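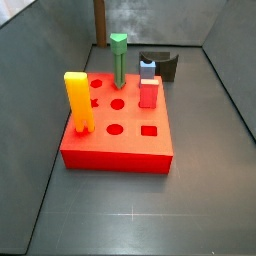 One of the directors I wrote to felt that farces get revived so often for a very dull reason: they fill seats in the months when nothing else does, and the cast has fun. I'd half expected a grander answer, but it came back again and again in the replies, so I've stopped fighting it.

Figure 2. Red board with square and round holes, yellow peg at the front left.

4.2 Why the same plays come round

I went through 969 listings from amateur companies in and near Rurthorpe, which took me most of a winter (and a lot of tea). Farce made up 66 of them. What surprised me was the bunching! The Zerell Playhouse and the Morais Players put on the same door-slamming comedy within two weeks of each other one January, and neither seems to have lost any audience by it. When I asked, both companies told me they'd picked the play before seeing the other's poster.

I had assumed that licensing would stop this sort of thing, but amateur rights were handed out quite freely for the older titles in my listings. The set matters more, I think. Dranen Hall has a wall with four working doors that it lends out, and once a company has borrowed it they tend to go looking for a play that uses it – I would too. I can't say how far this holds outside the area, and I left school productions out altogether, as so few of them were listed.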